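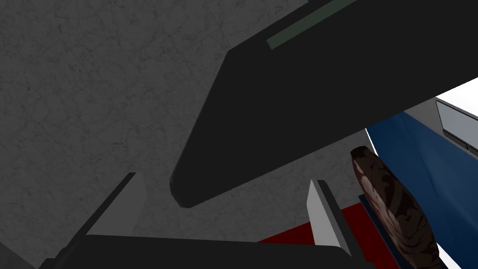

内乌萨·布拉甘萨(Neusa Bragança)
特约撰稿人,人物与成长专栏

塞巴斯蒂昂·比滕库尔(Sebastião Bittencourt)到三十一岁的时候,还不能读完一封信。他可以认出自己的名字,认出公共汽车上面的路线牌,认出工厂里“危险”这个词。别的字,他说,“像很多小虫子在纸上走”。

现在他在贾内尔维尔(Jarnelville)开一个晚间的阅读班,教成年人认字。我为了写这篇文章,去见了他两次,第一次在三月,他的班刚刚开始新的一期。我们在教室后面的小房间里谈话,他给我倒了很浓的咖啡,然后把杯子放得离我的笔记本很远。他说他以前弄湿过别人的笔记本,那个人很生气。

我先问他小时候的事情。他在特林达德(Trindade)长大,那是河边的一个小镇,学校只有一间大屋子,各年级的孩子坐在一起。

“老师是一个好人,可是她很累,”他说,“她让我们轮流站起来读课文。轮到我的时候,我就说我肚子疼。第一次她相信了,第二次她也相信。后来她就不叫我了。我那时候很高兴,觉得我赢了。”

他停了一会儿,又说:“我用了很多年才明白,那一天我输掉了什么。”

十二岁的时候他离开了学校。他的父亲生病,家里需要有人去工作。他先在码头搬货,后来在一个面包房里做夜班。面包房的主人每天晚上在墙上贴一张单子,写着要做什么面包,做多少。塞巴斯蒂昂看不懂,所以他每天提前到,假装闲谈,问另外一个工人今天的活多不多。那个工人喜欢说话,会把单子从头到尾念给他听。

“我的记忆力变得非常好,”他说,“不认字的人都有这样的记忆力。我可以记住一百个面包的订单,谁家要,几点要。别人以为我聪明。我自己知道,我是害怕。”

我问他害怕什么。

“害怕有人给我一张纸,然后站在那里等。”

后来他搬到贾内尔维尔,进了斯托梅尔(Stomell)公司的仓库。他工作得很好,从来不迟到,几年以后主管要让他做组长。组长每天要填写交班记录。他拒绝了,说他不喜欢管别人。过了一段时间,主管又问他一次,他又拒绝。主管觉得他没有上进心,这句话当着他的面说了出来。

“我回家,坐在床上,鞋也没有脱,”他说,“我想告诉他真的原因,但是‘没有上进心’听起来还是比‘不识字’好一点。你看,我选择了让人家觉得我懒。”

让他改变的是一件很小的事。他的女儿那时候上一年级,有一天晚上拿着一本图画书来找他,要他读。他像平时那样看着图画编了一个故事。女儿听了两页,用手指着一行字说,爸爸,这里写的是“鸭子”,你没有说鸭子。

他讲这件事的时候在笑,可是笑得很短。“她没有嘲笑我。她以为我看漏了一行。她就把那一行读给我听,很慢,怕我听不清楚。我那天晚上没有睡。”

下一个星期,他去了图书馆。他不知道怎样问,在门口走来走去,最后对柜台的人说,他有一个朋友想学认字。柜台的人给了他一张报名表,他拿着表回家了,因为表也要填。这张表在他的抽屉里放了很久。后来是他的妻子找到了,她没有说什么,坐下来,一项一项地问他,替他写。

我问他,妻子以前知不知道。

“她当然知道。我们结婚那么久。她说她在等我先开口。”他摇头,“我以为我藏得很好,原来我只是住在一个很有礼貌的家里。”

学习的过程比他想的慢。他白天在仓库,晚上上课,回家以后还要练习写字。他给我看他的第一本练习本,绿色的封面已经软了,里面的字母很大,有的地方铅笔把纸划破了。有一页全部写着同一个词:“门”。我问为什么是这个词,他说不记得了,也许那天老师心情不好。

他有过两次停下来不学。第一次是因为仓库加班,第二次,他承认,没有什么理由,就是觉得难看。班里有一个比他年轻很多的女人,学了不久就超过了他,已经可以读报纸的标题,他还在读食品的包装袋。

“人到了这个年龄,慢一点没有关系,但是被人看见慢,很难受。”他说,“我跟老师讲我要退出。老师没有劝我。她说好的,下一次上课你的椅子还在那里,我不会给别人坐。我气了好几天。然后我回去了,那把椅子真的空着。”

现在他自己的班也用这个办法。学生不来,他不打电话去催,可是椅子留着。我第二次去的时候看见前排有一把没有人坐的椅子,椅背上贴着一个名字。一个新来的学生想坐,旁边的人小声告诉他不可以。

他读完的第一本完整的书是一本讲养蜂的旧书,一共一百一十九页。他没有养过蜜蜂,以后也不打算养。那本书是图书馆门口免费拿的,他选它是因为字比较大。

“最后一页讲怎样清洗蜂箱,”他说,“我读完,把书合上,然后我哭了。我妻子从厨房出来,问是什么故事这么伤心。我说,是蜂箱。”

读完这本书以后,他去找了那个主管,那时候主管已经快要退休。塞巴斯蒂昂告诉他从前为什么拒绝做组长。他说主管听完,很久没有讲话,后来从口袋里拿出一支笔给他,普通的蓝色圆珠笔。那支笔早就没有墨水了,他还放在桌子上。他做了组长,做到离开公司的那一年。

谈到他的阅读班,他的话变得更快。班里有司机、保洁员,有一位七十多岁的老太太,她想自己读教堂的唱诗本。教材是他自己编的,因为他不喜欢给成年人用儿童的课本。他用房租合同、药品说明、菜谱,还有学生带来的信。有一个学生带来了二十年前他哥哥写给他的一封信,他一直没有请别人念,因为他不想让别人先知道里面写的是什么。

“我们学了几个月,他终于可以自己读了。他到走廊里去读的。我没有问信里写什么,你也不要写出来,好吗?”其实我并不知道,所以这个要求很容易做到。

有一个叫普里夫洛(Privlow)的基金会给他的班提供课桌和一部分房租。他很感谢他们,可是也有一点抱怨。他们每年要他写一份报告,说明学生的进步。“他们想要数字。我可以给他们数字。但是有一个学生,学了一年,只学会了给自己的孩子签假条。在数字里面他很差。你去问他的孩子。”

我问他,如果可以对小时候的自己讲一句话,会讲什么。我知道这个问题很多人都问过,他也好像知道,看了我一眼。

“我不会讲什么大道理,那个孩子不会听的。我会跟他说,站起来,读错了也没有关系,肚子疼的办法你用两次就够了。”

谈话结束以前,我问他现在还有没有觉得困难的时候。他说有,而且每天都有。手写的字他看得还是很慢,特别是医生的字。在银行里,如果后面有人排队,他的手心会出汗,有时候他会让后面的人先办。长的词他仍然要分开念,嘴唇会动。他的女儿已经上大学,学的是药学,她给他发很长的信息,他说他每一条都读两次,一次看意思,一次是因为喜欢。

快到晚上七点,学生们开始进来,把外套挂在墙边。那位老太太坐到第一排,打开唱诗本,问塞巴斯蒂昂一个词怎么念。他弯下腰看了看,说他也不太肯定,然后去书架上拿词典。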